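Last updated: February

Refinishing a small table, how long between coats?

Wahyudi Mangundap
I stripped a small table and put on one coat of oil-based varnish Wednesday. The can says 12 hours but it still feels tacky. Garage is unheated. Should I wipe it off and start over?

Yetunde Bashir
Leave it. Varnish dries slowly in a cold garage. Bring the table inside if you can, open a window, and give it another day. Sand lightly with 320 before the second coat.

Garnet Arsenault
mine took 30 hours. used a fan

Chiamaka Afolabi
Check the can for a minimum temperature. Thin coats help too. I put mine on too heavy the first time and had to scrape one side.

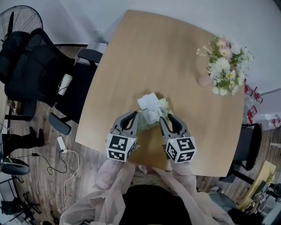
Can I put a tablecloth on it once the last coat feels dry?

Wait a couple of weeks. Cloth can stick to varnish that is dry on top but still soft underneath.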